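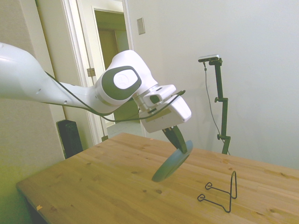 How do I stop my plates chipping when they're stored on their edges?

Mostly by leaving a bit of space between them and lowering each one in slowly, bottom rim first. I used to cram mine together and I've got the chips to prove it! Big dinner plates are the worst for knocking their neighbours.

Is a wire stand strong enough for heavy stoneware?

Depends on the stand. I put five of my Stavine dinner plates in one and it's been fine, but I wouldn't pile serving platters in it too (I did try, and it leaned rather alarmingly).

Will it scratch a wooden table?

It can do if you drag it. Lift it, or stick felt pads on the feet. Mine came from the Mabuza market for a couple of quid and they've lasted since April.

Can I put plates away damp?

I'd dry the rims first, especially on bare wood. My pine table has a pale ring that no amount of beeswax will shift.

What size plates do you use?

Around 25 cm for dinner, a bit smaller for toast and cake. Measure yours before ordering a stand, as the slots vary loads.

Do you sell the plates?

No, sorry, I only write about them! Zodwa Hlongwane at Lastadar makes lovely ones, and she'll do singles if you've broken one of a set.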